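### 4.2 Does the handicap table measure what clubs think it measures?

Amateur golf clubs put a good deal of trust in the handicap. It decides who plays with whom, who gets a start in the team and, in Stableford events, who goes home with the prize. We were asked to treat it as a fair measure of form. We doubt that it is one, at least over a short season.

Our data are 1,060 scorecards from Ondwood and Wollinstead, two parkland clubs that play the same card format. Every card was returned in a qualifying round. We left out cards with a missing hole, and we left out the winter league, where the tees at Wollinstead are moved forward and the par for two holes is changed by local rule.

Earlier work, mostly in club newsletters, claims that a player's handicap predicts the next score "very well". The claim rests on comparing low and high handicaps over a full year. A gap that wide would show up under almost any measure. The harder test is whether the table can separate two players whose handicaps differ by one or two shots, and this is the case that matters when a captain picks the last pair for an away match.
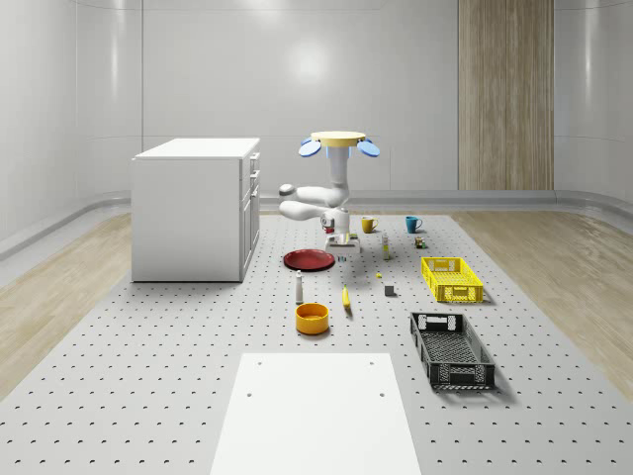 Bogdan objects that a captain never picks on the number alone, and that a test which pretends otherwise is bound to make the number look foolish. We accept the first half of this. Captains do weigh other things: who putts well on slow greens, who gets on with whom. But both clubs print the handicap order on the selection sheet, and at Wollinstead a player can appeal if passed over for someone lower down the list. A number that can be used in an appeal ought to stand up by itself.

For pairs of players two shots apart, the lower handicap gave the better gross score only slightly more often than a coin would. The advantage grew once the gap passed 9 shots. Between those points the results wander, and we would not draw a line through them.

The Narnard adjustment, which both clubs adopted in August, is meant to correct for wind and course setting. We could find little sign that it does. Adjusted and raw figures put nearly all players in the same order, and where the order changed it was as likely to be wrong afterwards as before. Supporters of the adjustment may reply that it needs a longer run. Perhaps so, but the same was said of the method it replaced. 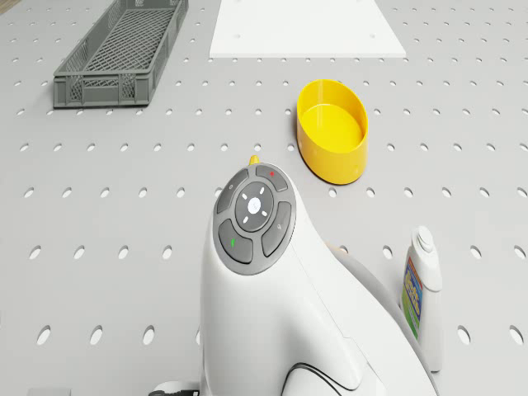
*Figure 13. Grey lattice basket on a perforated work surface (computer render).*

Two weaknesses in our own test should be stated. Players choose which rounds to enter, and someone in poor form may simply stay away, so the cards we hold are likely to flatter everyone a little. We also have no record of the hour of play. Greens at Ondwood are cut early, and members who go out late in the day complain about them at length. Whether the complaint is fair we cannot say from scorecards.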